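5.4 Run stops with fault 19 (target not in view)

Fault 19 is raised when the arm reaches its search pose and the wrist view holds no object for 300 consecutive steps. The run halts and the arm stays where it is. In the Endmont bedroom set this is the fault reported most often.

Before you start, open the room view and check that the objects have loaded on the bed. 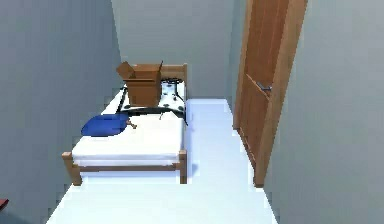
Figure 5-3. Endmont bedroom, room view. Box, stool and small items on the bed.

1. Press Hold. Do not press Resume while the fault is showing.

2. Open the run log and find the last pose written before the halt. Note the step number. In the log supplied by Xiaoqing Jiang the halt came at step 3,708.

3. Switch the viewer to the arm view.

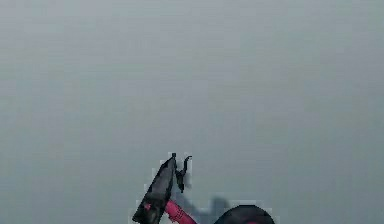 If the gripper is on screen and the rest is plain gray, the view is being drawn and you can go on to step 4. If the screen is black, go to section 5.6.

4. Compare the logged pose with the search pose in the task file. A difference of more than 2 degrees at any joint means the pose file is out of date. Reload it from the Grukuvano folder.

5. Clear the fault, then run Home at low speed.

6. Restart the task from the first step.

CAUTION: Clearing the fault releases the joint limits until Home is finished. If the same controller is linked to a real arm, unlink it before step 5.

Note: Changes to the pose file are not saved on exit. Use Save Poses.

If fault 19 comes back after a reload, send the log and the task file to Yaqin Xiao at Gorkbridge.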